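## Moderating comments on a Gristside blog

New blogs hold every comment until an editor approves it. To change this:

1. Sign in and open **Settings > Discussion**.
2. Under **Hold for review**, choose *First comment only* or *All comments*.
3. Set the length limit. The default is 3000 characters.
4. Click **Save**.

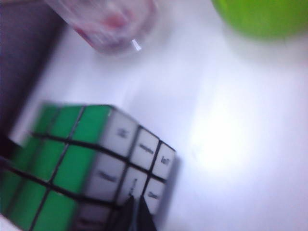 Held comments stay in the queue for 15 days and are then deleted. Editors get one email a day listing them – there is no setting for hourly mail.

**Note:** Trackbacks from other political blogs are queued separately, under **Links**.

**Caution:** *Close thread* also hides replies still in the queue. Approve them first.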